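Plain walls and the people who pass through them

Every few years somebody on a parish or town council decides that the waiting room needs brightening up. In Daltach it happened in July. The room at the health centre was closed for 6 days and reopened with an orange wall, a mural of a river and a row of slogans about wellbeing. I have sat in it twice since, and I would like the old room back.

My case is for plain walls in public buildings. I mean pale grey, off-white, the sort of colour that people call dull when they are asked about it and never mention otherwise. A waiting room is used by people who are worried, bored or in pain. They have not come for the decoration, and most of them have no choice about being there.

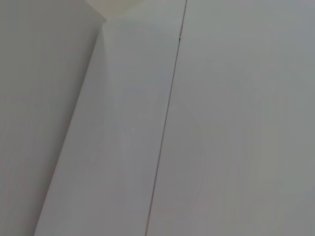

Onance

The usual complaint is that plain rooms are cold. Some are. When I look into it, though, the trouble is nearly always the lighting, the chairs or the heating. The old room had a strip light that buzzed and seats bolted together in fives. Both are still there. The money went on paint, and the bill came to £671 before the mural, which was charged separately.

Colour also dates faster than councils can afford to replace it. The library at Kasten was done in purple and lime, and it looked tired well before the paint wore out. A pale wall can be touched up by anyone with a tin and a brush. A mural cannot, so the first scuff stays, and then the second, until the whole thing looks neglected.

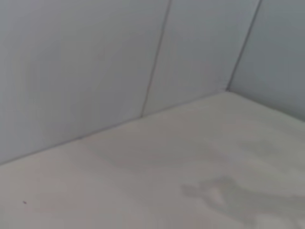

Pale grey, corner to corner.

There is a better argument on the other side, and it concerns children. A small child in a bare room has nothing to look at and soon lets everyone know. I accept that. But a box of books and a low table would deal with it, and they can be moved, washed and swapped. Painting a giant otter over the fire door does not help a child past the first five minutes.

People with poor sight deserve a mention too. A door that stands out clearly against a plain wall is easy to find. The same door in the middle of a painted riverbank is not. I watched a man walk the length of the new room looking for the way out – he had passed it twice.
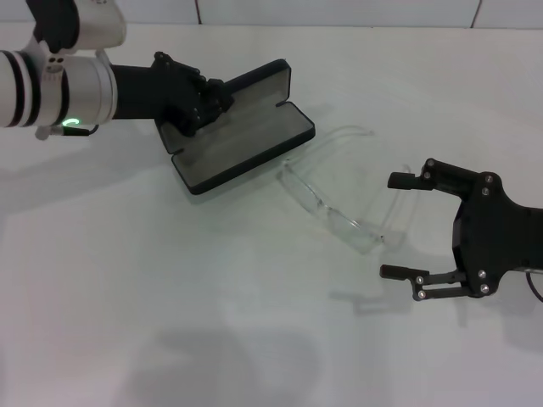 Page 243

None of this means every building should look the same. Theatres and swimming baths can be as bright as they like, as people go there to enjoy themselves. Schools can put up the pupils' work and change it each term. My objection is to permanent cheerfulness in places where people wait for news.

The council now plans to do the housing office next. I have written to ask that it buy new chairs, mend the light and paint the walls the colour they are already.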